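2022-01-29

Bench log, mostly for my own use. Started by sorting the Jekwood order into trays. The packing slip lists 100 spacers and the bag held 59, so the rest is presumably in a second shipment. Sent Rewi a message and moved on.

**Fit of the green block**

The block is a thick slab with a U-shaped cutout in one side. My drawing from November gave the cutout no clearance at all, which was careless. Reprinted it overnight on the Brodus profile with 30 percent infill. The edges are cleaner than the last one, and the top needed no sanding. Weighed the old version and the new one together and forgot to write down either separately.

The black angle bracket is still lying loose to the left of the block – I have not decided which wall it belongs on. If it goes on the side wall I lose some reach but gain a hard stop, and I would prefer the hard stop.
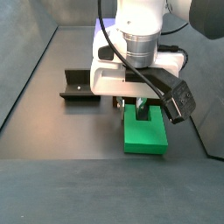
**Left over for tomorrow**

- Deburr the inside corners of the cutout.
- Pick a hole for the bracket and mark it before drilling.
- Find the missing hex key. It was in the Voncombe tin last week.
- Relabel drawing 997, as the old revision letter is still on it.

The lamp gives an orange patch on the left of the work surface, annoying when reading a scale. Tried a sheet of tracing paper over the shade and it helped slightly. A cooler bulb is on the list, after the spacers.

Stopped early. Soup, then bed.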